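About us

Hokorero is a small school of housekeeping. We teach people how to keep a room in order: clearing a table, wiping down, sorting the rubbish, getting the bin out before it smells. Grown-ups mostly. Some sent by work, some by a cross flatmate, some just moved out of mum's and stuck.

Started in a back kitchen in May with a kettle and a borrowed mop. Proper rooms now, upstairs at Somov House, with a sink that works and a long shelf for all the cloths. Come in by the side door, the front one sticks.

What we do, in short. Short courses, evenings or mornings. Tables first, then floors, then the kitchen. Rubbish runs through all of it. People laugh when we say there's a whole session on the small bin. Then they go home and look at their own.

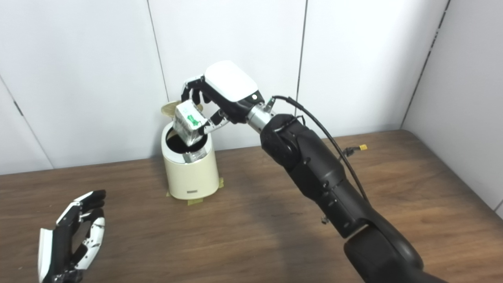 Tímea Juhász
Founder and head of teaching

I wrote most of this page in one go so sorry if it jumps about. I'm the one who does the table sessions. Cartons are my thing. Drink cartons, milk cartons, the little ones that get left by the keyboard for a week. Empty it, rinse it if it's sticky, tip it in corner first. A small carton goes in on the slant far easier than flat, try it. And don't leave it balanced on top of the heap, push it down.

Table bins get a bad name. Too small, people say. But a small bin gets emptied, that's the whole point of it. A big one you can ignore till it's a problem. We like a plain round one with a lid, smooth sides, nothing fiddly to scrub round. If yours slides about, tape round the foot, masking tape is fine, peels off after and costs next to nothing. Put it against the wall so you aren't chasing it.

Liners: yes. Folded over the rim, tucked, checked. Dénes will go on about liners for as long as you let him. 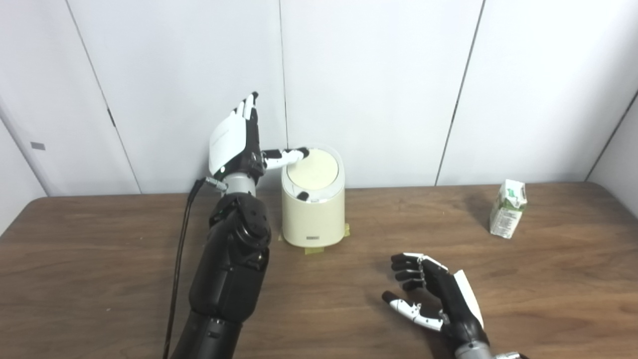 Lids next. Half the people who come to us have never once shut theirs properly. It wants a press at the edge, one finger does it, then leave it alone. Shut lid, no flies, no smell, and the table looks finished even if the rest of the room is a tip. I tell every group the same thing and I'll keep telling them.

After lids we do wiping. Crumbs into the hand, hand over the bin, then the damp cloth, then the dry one. With the grain if it's a wooden table. Don't soak it, wood hates that. Cloths in the wash same day please!! Not left in a ball by the tap.

Who's here:

Dénes Simon – kitchens, liners, anything with a drain
Dorottya Vörös – floors and stairs, also keys, so be nice to her
Tímea Kun – bookings and the phone. Yes two Tímeas. Ask for Kun if it's about money
Jolán Bárány – paper and cardboard sorting, home visits

Groups are kept to 8. More than that and people end up watching from the doorway. A course is two mornings or two evenings, your pick, and you get the tea and the notes thrown in. Bring an apron if you've got one, we've a few on the hook but they've seen better days.

We also go out to offices. Yusof had us in for their staff kitchen and Dradeck for the desks, which were worse than the kitchen by a long way. Same sessions, your own tables and bins, we bring the cloths and tape.

To book, ring or use the form. Tímea K. answers mornings, after that leave a message and say which course you're after, and spell your name out becuase the line crackles. New dates go up on the courses page when Dorottya has sorted the rooms.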